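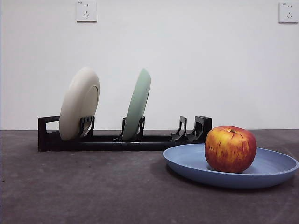

Fixed camera, plate task. Cream and green plates in the rack, blue plate on the table with the apple on it.

From: Zoia Marchuk
To: the manipulation list
Subject: Re: Re: success rate on plate task, October runs

Hello Chak-lun, hello all,

Thank you for reading the draft so carefully. I answer your two points under your text.

Chak-lun Ko wrote:
> I have trouble with the number in your second table. You report 86
> successful episodes of 181 for the Tunell policy, but the text does
> not say what is a success when there is an apple on the plate. If the
> arm puts the blue plate in the rack and the apple rolls on the table,
> do you count it? Also, did you let the policy choose any free slot,
> or only the one next to the green plate? At Gasville we had a big
> difference between these two rules.

On the first point, you are right and the draft must say it. We count a success only if the apple is taken off first and set down on the table, and after this the blue plate stands in the rack by itself when the gripper has opened. If the apple falls during the lift, it is a failure, even when the plate arrives well. I went through the labels again with this rule and found 2 episodes which were marked wrongly, one in each direction, so the total stays at 86.

On the second point, any free slot was accepted. In this layout the two slots on the right side are free, and the policy has a strong preference for the one nearer to the end block. I believe this comes from the demonstrations — most were recorded by me, and I have the same habit. With your stricter rule the result would be lower, but I cannot say how much until I label the slot for every episode.

There is one more thing, which I did not put in the draft. From the fixed camera the green plate is seen almost from its edge, and the apple covers a corner of the end block. When I trained without the wrist view, the policy often came down too far to the right and touched this block with the rim. With both views it happened in nine episodes. I would like to try a centre crop which keeps the whole rack, but the Ho baseline uses the full picture and I want the comparison to stay fair.

If somebody at Ustholm still has the older checkpoints, please write to me. I would like to run them on the same start positions before we change the colour settings of the camera.

The new labels are in the shared folder, in the same format as before. I will send the corrected table when the slots are finished.

Kind regards,
Zoia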